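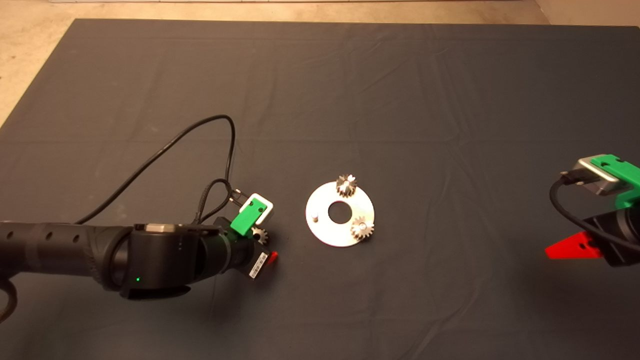
Placing gears on a three-post plate with the left arm. Two gears are already on the plate.

Workshop Tips: Setting Up a Two-Arm Gear Bench
Manbridge Shared Workshop, Automation Corner
Revised August 2026

These notes are intended for members who have completed the bench induction and wish to run the gear plate exercise or adapt it for a build of their own. They supplement the posted safety rules and do not replace them. Members building a similar pair of arms at home may find most of the advice useful, with allowance for their own equipment.

Preparing the mat

A dark, plain cloth is preferred under small metal parts. It reduces glare, and a dropped gear does not roll far on it. Smooth the cloth outward from the middle with the flat of the hand. Small creases may be left alone. A fold under the plate must be removed, as it will tip the posts and the gears will bind on the way down.

Shake the cloth out after every session and vacuum it when filings have been cut nearby. Do not use fabric softener when washing it. The residue transfers to the finger pads and they lose their grip.

Stored cloths are to be rolled on the cardboard tube kept under the bench. Folded cloths take days to lie flat again.

Finger pads

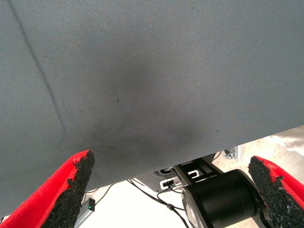

Rough black grip pads on the inner faces of the red fingers, seen from the wrist.

Pads should be inspected before the arms are powered. A slightly ragged edge is acceptable. A pad that lifts at the corner is to be replaced at once. To replace a pad:

Power down the arm and wait for the joints to settle.
Peel the old pad from the tip toward the base.
Clean the face with rubbing alcohol and a lint-free rag.
Press the new pad on and hold it for two full minutes.
Leave the finger unused for 16 hours.

Pads may be dusted with a dry toothbrush. Water should be kept away from the wrist. Members have found that the Tukatex sheet stocked in the supply cabinet cuts best with a fresh blade and a steel rule; scissors tear it.

Cables

Leave enough slack for the wrist to make its full turn in both directions. Before the first run of the day, move each arm slowly through its range by hand with the power off and watch the loops. A loop that catches on a bracket during this check will catch during a run.

Use hook-and-loop straps on moving sections. Zip ties are permitted only on fixed framing, with the tails trimmed flush. Connectors are to be pulled by the body and never by the wire.

Placing the gears

Begin with the post farthest from the working arm and finish with the nearest, so that the gripper does not have to pass over gears already placed. Lower each gear squarely until the bore meets the post, then release. If the gear sits crooked, lift it clear and start again. Pressing down on a tilted gear will mark the bore.

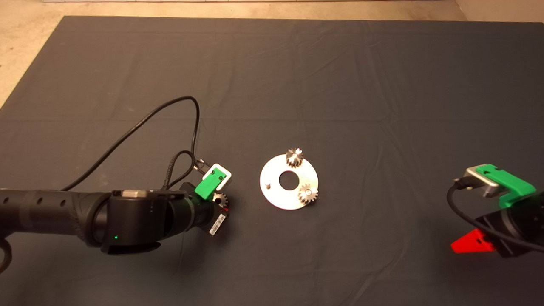

May both arms be used on the plate at the same time?

Two-arm work is allowed once the member has saved a separate rest position for each arm and tested it at low speed. Only one gripper should be above the plate at any moment, and the other should wait at the side of the mat.

Grip force should be set as low as will hold the part. Start at 10 percent and raise it in small steps. The settings sheet for the Hendriks plate is kept in the blue binder, and members using a plate of their own should add a page for it. A drop of light machine oil on each post is sufficient; wipe away any that reaches the gear teeth, or the next grip will slip.

Where a gear repeatedly misses its post, check the plate before changing the program. In most cases the plate has been nudged. A strip of double-sided tape under the rim will hold it, and two chalk marks on the cloth will show whether it has moved.

Loose parts

Gears that are not in use should be kept in the lidded tin and taken out as they are required. 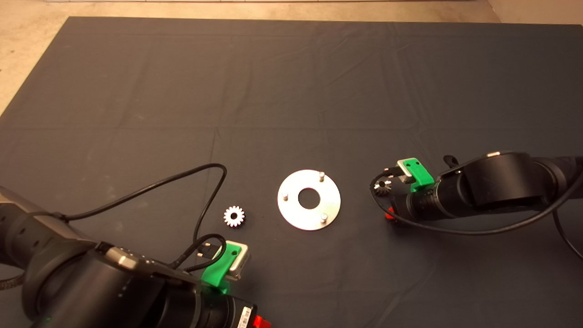
The same applies to screws, spare pins and hex keys, all of which are easily swept off the cloth by a passing cable. Count the parts back into the tin at the end of the booking and note any shortage in the log.

Routine care

The Arno bench controller keeps a cycle count on its status page. Wrist screws are to be checked with the torque driver every 2000 cycles, or sooner if the gripper rattles. Printed brackets should be looked over at the same time for fine cracks near the screw holes. Replacement brackets can be requested at the front desk and take roughly a week.

The next bench induction will be held in September. Places are booked at the front desk.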